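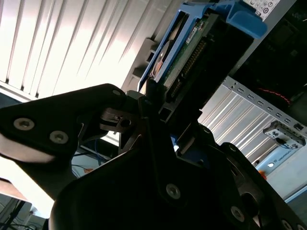

Notebook, November: open afternoon, drive swap bench

Writing this up the same evening while it is still fresh, with a mug of tea and sore feet, so please forgive the rambling. We had the people from Kastholm over for the afternoon, plus a good handful from Rurnberg who heard there would be cake (there was, and it was very good). They mostly wanted to see the computer teardown work, so that is what we put on the bench by the window blinds.

For my own memory, the running order was 2 demos. First the hard drive in its blue caddy, held in the gripper with the green circuit board and the gold pins showing, and then the cables inside the open desktop case. I had meant to keep the drive part short, but everybody wanted to come in close and ask things, and I do love being asked things, so we ran well over and I regret nothing.

The question that came up most was how hard the fingers squeeze. I said we start low and go up in small steps, and that I would rather see a caddy slip a little than hear one creak. One visitor works on recycling at Mangubat and told me they see 1,000 desktops in a busy month, all opened by hand, and that the drives are the slow part. I wrote that on the whiteboard right away! It is a lovely number to have when somebody upstairs asks why we are fussing over one old case.

We also talked a good long while about caddies. Every maker seems to have its own idea of a latch, and our Kutileck notes (the thick folder, second shelf) only cover the ones we happened to have lying around. I promised to send a copy of the folder to Kastholm. Must do that before I forget.
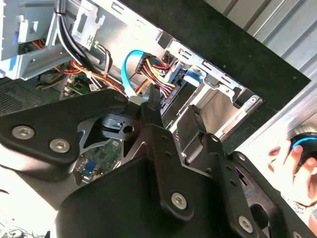

Cables, second half of the afternoon

Much harder to show, and I told them so at the start. The light blue SATA cable hangs in a loose curve right by the power connector, with the red, yellow and black wires fanning out beside it, and you have to get one narrow fingertip in among all that without catching the wrong thing. Bright light on the drive cage from the right, deep shadow over the wires on the left. I would like a small lamp on the shadow side before we do this for guests again.

A good suggestion from the Rurnberg group was to tie back the loose power wires first and treat that as its own job. They offered to lend us 200 practice cables from their store, which is very generous, and I said yes before they could think better of it.

To do, in no special order:

Send the Kutileck folder to Kastholm.
Find the small lamp, or order 2.
Write to Mangubat and ask which caddies they see most.
Clear a shelf for the practice cables.
Return the cake tin, washed.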